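The white desk, three months in

Regular readers will remember that in August I bought a desk. Irregular readers can catch up quickly: it is white, it is wide, and I paid $145 for it from a man named Somkiat Inthanon, who was moving out of the apartments over on Gramstead and wanted it gone by supper. He threw in the chair. I gave the chair away the same week, which should tell you about the chair.

I had a theory about white desks. The theory was that a white desk would shame me into being tidy, the way a white couch shames people into eating soup at the table. Every coffee ring would be a public record. I would become a person with one pen.

For the first 2 weeks this worked beautifully. I wiped the thing down every night with a damp cloth and stood back and looked at it. I took the lamp off because the lamp had a cord. I took the pencil cup off because it held, among other things, a fork. The stapler went in the drawer with the tape and the 500 business cards I ordered from Horance back when I had a job title, and the drawer has not closed properly since.

So the surface got cleaner and the drawer got worse, and then the closet got worse, and then I bought a plastic bin. My sister-in-law calls this tidying by relocation. She has a label maker and should be watched.

What survived all of it is the water bottle. I can clear a desk down to the paint and there will still be a bottle at the back of it with some water left in the bottom third or the top third or wherever I lost interest. I own a good steel one, a Wikano, a birthday present. It lives in the dish rack, where it is very safe. The one on the desk is always the little clear kind from the gas station, and I always put it right at the back, next to the edge, as if I were trying to get rid of it without having to be there when it happened.

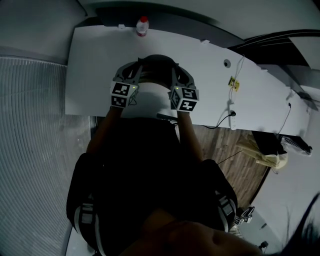 Orathai Pongsiri wrote in after the last desk post to say that a clear desk is a vanity project and that everything she has ever finished was finished on a kitchen table between a cereal box and somebody's homework. She also said the bottle should be on the floor, left side, where you can't knock it into anything you care about. I tried the floor. I kicked it under the radiator on the first morning and it stayed there until I vacuumed, so it stayed there a while.

She may have a point about the kitchen table, though. I wrote 3,000 words at ours last week while the white desk sat in the other room looking like a dentist's office. Then dinner had to go somewhere and I got evicted.

A few practical notes for anyone thinking of going white. Pencil comes off with a regular eraser. Ballpoint comes off with rubbing alcohol if you get to it the same day. Turmeric doesn't come off, and I would rather not go into it, but there is a spot near the left corner that I now keep a notebook on. Crumbs show. Dust shows more than you'd think, mostly in the late afternoon when the sun comes in low and you find out what kind of person you are.

Chaiwat Prasertsri has asked twice whether I'd sell it to him. He has offered me what I paid, minus the turmeric. I told him I'd think about it after the holidays, and I have to do something about that drawer first anyway, because the business cards have started coming out the back.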